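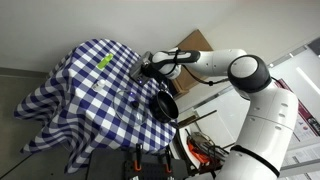
**Gingham** is a plain-woven cloth with a pattern of even checks, made by crossing dyed and white threads. Blue and white and red and white are the best-known pairings, and the cloth is used for tablecloths, shirts, school dresses and curtains.

## Name

The word is usually traced to the Malay *genggang*, said to mean striped, by way of Dutch traders. A rival account ties it to the town of Guingamp in Brittany. The second story is repeated often and supported rarely. Early cloth sold under the name seems to have been striped, which fits the Malay source better, but does not settle the matter.

## Weave

True gingham is dyed in the yarn, before weaving. Where two coloured threads cross, the square is dark; where colour crosses white, it is a middle shade; where white crosses white, it stays pale. The two faces of the cloth look the same. Much of what is sold as gingham is printed on one side only, and shops do not always say so. Turning over a corner is normally enough to tell.

## Use at table

Checked cloths are widely linked with country kitchens, picnics and small restaurants. Popular writers like to claim that the pattern was chosen because it hides stains. Éabha Madigan, in *Sartori*, a short study of household cloth, found little to back this up. She noted that the pale squares mark as easily as any white cloth, and argued that low price and easy washing explain the habit well enough. Her own evidence is thin, resting on the stock lists of 2 drapers, and says nothing about what buyers thought.

## Care

Cotton gingham is commonly washed at 40 °C. Claims that vinegar or salt will "set" the colour are common in household guides. Modern dyes are fixed when the yarn is dyed, and neither treatment can be relied on to rescue a cloth that bleeds.

## See also

- Madras
- Tartan
- Tattersall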